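Prolora 5 kitchen bin: four months of living with it

I never thought I'd spend 159 pounds on a bin. My mum, who has had the same swing-top since I was at primary school, laughed so hard when I told her that she had to put the phone down. But our old one had a cracked lid and a pedal that only worked if you stamped on it, and when we redid the kitchen I decided we were going to have a proper one, with compartments, like grown-ups.

So, the Prolora 5. It's the tall one with two big compartments side by side and a little caddy that hangs inside the lid for food scraps. I ordered it from Pandey, the homeware place on the Prinddale road, partly to save on delivery and partly so I could go and press the pedal on the shop one a few times first (I recommend this, the staff are very patient). I picked it up on a Saturday and had it standing by the back door before lunch.

Putting it together is hardly worth a mention. The caddy hooks on, the two inner buckets drop in, and there's a strip of rubber to stick along the base so it doesn't skate about on tiles. Mine was stuck on slightly wonky and it still does the job. The instructions are all drawings, no words, and one of the drawings shows the buckets the wrong way round, which cost me ten minutes and a bit of swearing.

The good stuff first. The pedal is lovely. It's wide enough to find with your foot when you've got a plate in each hand, and the lid goes up smoothly and comes down without that awful clang. We have a baby next door and thin walls, so a quiet lid matters more in this house than it might in yours. The lid also stays open if you push it right back, and I use that every single night when I'm scraping plates.

Smells are well under control too. I did the fish skin test in the first week (salmon on the Tuesday, bin not emptied until the Thursday) and you couldn't tell until you lifted the lid. With the old bin you could tell from the stairs.

Now, bags. This is where I have opinions! Prolora would very much like you to buy their own fitted ones, and they are nice, I'll give them that, with a drawstring that doesn't snap. But they're pricey, and we get through a lot. After the starter pack ran out I switched to an ordinary black roll from Evex, 200 bags in a box that has lived under the sink ever since and shows no sign of running out. They're thin. They crinkle like mad and they take a good bit of flapping about before they'll open.

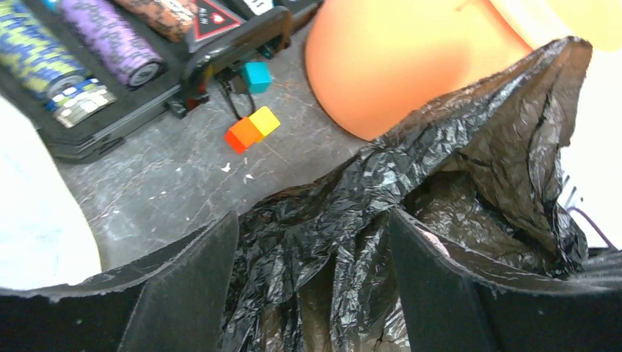
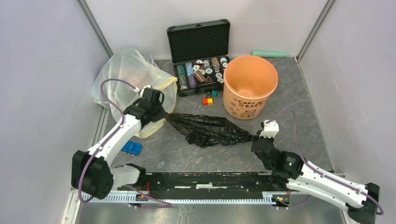

Ryszard Sikora

Anyway, the Evex ones do fit, with a bit of a knack to it. There's a hoop inside each compartment that lifts up, you pull the bag through, fold the edge over and press the hoop back down. If you leave too little over the top the whole thing slides in the moment you drop something heavy on it, like a melon rind or a wet teabag mountain. I now pull a good hand's width over and tuck the spare into the gap at the back. It isn't pretty but you can't see it with the lid shut.

What I don't like is the size of the recycling side. Both big compartments are the same, and we are a household that makes about twice as much recycling as rubbish. By the middle of the week the left side is stuffed with squashed cartons and the right side has a few crisp packets in the bottom. I tried swapping things round and using both for recycling, with general rubbish in the caddy, and that lasted one evening. If they made a version with one large and one small I'd tell everyone to get that instead.

The caddy itself is a bit hit and miss. It's a good idea, and it comes off in one go so you can carry it to the worktop while you're peeling. Putting it back is fiddly though. There are two hooks and you have to get both on at once, and if you only catch one it looks fine until you close the lid and a load of carrot tops goes down the inside of the bin. I've done this more times than I'd like. My husband says he's never done it, and I have my doubts.

Cleaning is easy enough. The buckets lift out and I hose them down in the garden when the weather's decent – in January they went in the bath, and I wouldn't do that again with a white bath. The outside shows fingerprints terribly, mostly around the top where everybody pushes the lid even though there's a perfectly good pedal. A damp cloth and a dry one after sorts it. The hinge collects crumbs, and I've been getting those out with an old toothbrush.

I did have one small problem, about six weeks in, when the pedal started squeaking. I rang Pandey and they said to turn the bin over and put a drop of oil on the rod where it goes through the base. That fixed it and it's been silent ever since, touch wood. It would've been nice to have that in the instructions with all the drawings.

Would I buy it again? I think so, yes, though I'd wait for a sale. It's solid, it doesn't smell, and the pedal still makes me happy in a way I can't really explain to my mum. I'm giving it 4 out of 5, with the missing one for the caddy hooks and the silly equal compartments. If you live on your own or you're a tidier recycler than us, you'd probably never notice the second one at all.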